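How to run a robot demo for an open day without losing your audience
Posted 4/16/21

We had the doors open at Skondiria in March, and the two-finger arm was the main attraction. It packs stationery into a cardboard box. On paper this is the dullest job in the building, and people stood and watched it for longer than they watched anything else. If you have an arm of your own and visitors on the way, copy what you like.

1. Pick objects people already own
Pens, a marker, a roll of tape, an open box with the lid folded back. Everybody in the room has put a pen in a box and has strong views on how it should be done. Start with a couple of things already packed so latecomers can tell what the job is.

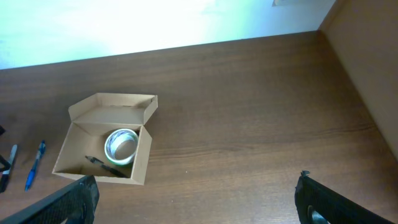

Keep the whole set to six objects or fewer. Our first rehearsal used 28, and by the halfway point even the people who built the arm had found reasons to go and make coffee.

2. Show the wrist view on a big screen
Put the wrist camera feed where the back row can see it. The arm from the outside looks calm and sure of itself. The feed tells a different story – a lot of swinging past floor and wall on the way to somewhere else. Visitors like it better, and small children will happily narrate it for you. 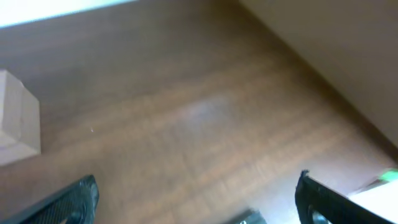

Slow the travel moves down until they feel silly, then slow them a little more. You are used to the speed. The person with the stroller is not. Mark a line on the floor, stay on your side of it, and keep one hand near the stop button the whole time.

3. Do the tape roll by itself
Give the tape its own turn. A pen is mostly a matter of lining up, but a roll gives you choices: flat or on edge, across the outside or with one finger down the middle. Ask the room which grip they would use before you start. They will argue, and you get a free minute to restart whatever has frozen.

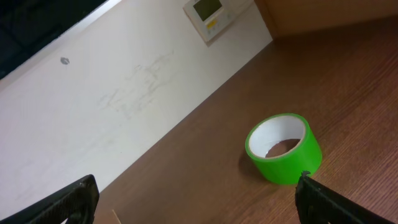 The green tape, standing on edge between the fingertips.

4. Rehearse the cardboard
Cardboard is the part that will embarrass you. Flaps lean, boxes slide, and a fold that behaved all morning will have other ideas at two o'clock. Run the box part four times in a row before anyone arrives. Check what is behind the box too, above all plugs and cables, and see that the arm has room to back out.
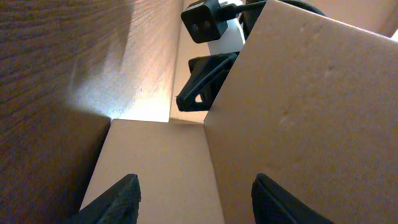 Photo: Skondiria open day / wrist camera

5. Have a plan for a miss
It will drop something. Say "let's go again," reset the object by hand with the arm stopped, and go again. Long speeches about lighting fool no one over the age of nine. We kept a tally sheet by the door, and the drops got bigger cheers than the grabs, which the software team took very well – considering.

Leave ten minutes at the end for questions. Most of ours were about whether it can fold laundry. It can't.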